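News from the Isley Repair Evenings

Hello again, everybody, and thank you for all your kind messages after the last newsletter. I had meant to write a short piece this time, but so many of you have asked about the old radios and lamps in your lofts that I thought I would put it all down in one go, so do make yourselves a cup of tea first.

We have 507 names on the mailing list now, which pleases me more than I can say, and the question that comes up most often is how to decide whether a thing is worth mending. I'm afraid there is no grand rule. My own Cumilach radio spent years under the stairs before I took it along, and I would not part with it now for anything (it does make a rather plummy sound on the evening news, but I have grown fond of that). A cheap kettle, on the other hand, I would let go without a tear.
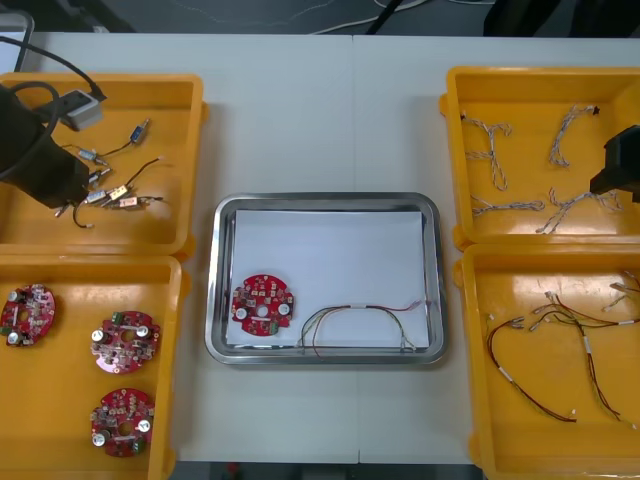

Do I need to book a place if I only want advice? Please do, even for five minutes, as we give out the table slots in the order the emails come in and it is a shame to send anyone home.

When you write to us, tell us the make, how old you think it is and what it does or doesn't do when you switch it on. "It hums and then stops" is a lovely thing to read in an email. "Broken" is less of a help! Bring the lead and the plug too, please, and any little screws that have come adrift, in an envelope with your name on. And if there is a handbook, even one with half the pages gone, pop that in the bag.

One more thing on the subject of bags – the Titel lamps that so many of you seem to own have a very heavy base, and the thin carriers really are not up to it. A shopping trolley is 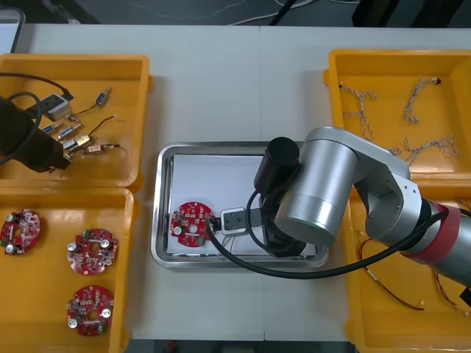

much kinder on the arms, and you can park it by the coats while you wait.

The fund stands at £3,063, and most of that will go on new lighting for the back of the hall, where it gets terribly gloomy from October onwards. We did wonder about a second soldering station as well, but Condori have put their prices up, so that will have to wait a little. The suggested donation stays the same, and if money is tight then please come anyway and have a biscuit with us.

I asked on the mailing list whether we should start keeping the unclaimed items for spares, and the replies were very mixed.

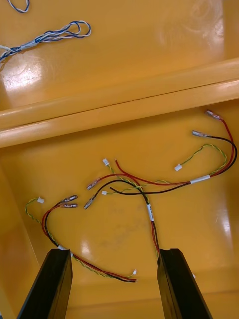 One reader wrote back that she would be heartbroken to find her mother's radio had gone for parts, and could we please ring people twice before doing anything of the kind. I think that is quite right, and we shall ring twice and send a postcard as well.

The next evening has room for 20 bookings. Doors open at half past six, and the side entrance is the one without the step.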